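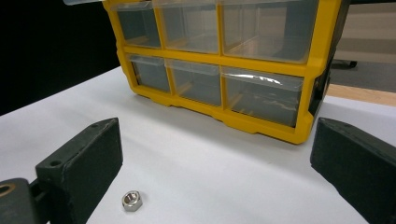
Attachment 1: yellow six-drawer organizer, hex nut on the table in front

Ticket 3120 - Small parts organizer, bottom right drawer sticks
Opened by: Alžběta Kopecký
Site: Starkbridge, assembly room
Date: 26 Oct 2022
Priority: low

Problem
The wide drawer in the bottom row opens only halfway and then stops. I must shake it to get it out. The other five drawers move well. We have this organizer from Andreadis since July and it was fine until last week. I want to sort the hex nuts into it, but I do not like to force the plastic.

Tried so far
1. Took out the drawer and wiped the rails with a dry cloth. No change.
2. Put the same drawer in again, slowly. It stops at the same point.
3. Looked inside the opening with a lamp. I see no broken piece.

Reply - Paraskevi Christodoulou
Thank you for the clear report. Please take out the wide drawer above it also, and feel with your finger along the divider between the two rows. On another unit we had a small plastic burr there.

Update - Alžběta Kopecký
You were right, there is a burr near the back on the right side. I removed it with a small file. The drawer now opens fully - a little stiff, but I can use it with one hand. Please keep the ticket open for seven days, I will write again when the nuts are inside.

Status: waiting for user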